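The Small Things That Live on the Bed

Wouter Hermans packs on top of the covers, and he has done it that way since he was a boy in Skirkside. Suitcase on the floor, everything else on the bed, where he can look at it for a while before deciding. I used to tease him about it -- I was a drawer person myself, very proud of my dividers -- but after 14 years of weekends away with small nieces and their smaller treasures, I've come around to his way of thinking.

The trouble with little things is that they have no proper home. A snack goes in a coat pocket, a hair tie goes around a doorknob, and by the time you want either one you're late for the train. So now I put down a shallow tray first, right on the sheet, and let the odds and ends gather in and around it. Then come the drawstring pouches. I own 24 of them, and I won't apologize for a single one!

Mesh is my favorite, the sheer sort you can see into without undoing anything. 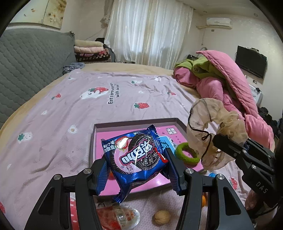

Sweets and nuts get a pouch of their own, well away from anything fuzzy, and I learned that one the sticky way, with a jelly candy and my good wool scarf. Hair ties can go in with cards and notes, where they do no harm. And do pack on your cheerful sheets if you have them. Strawberries and bunnies make a dull chore feel a bit like a picnic, and Wouter, who claims to like plain gray, always ends up sitting on the strawberry side with his socks.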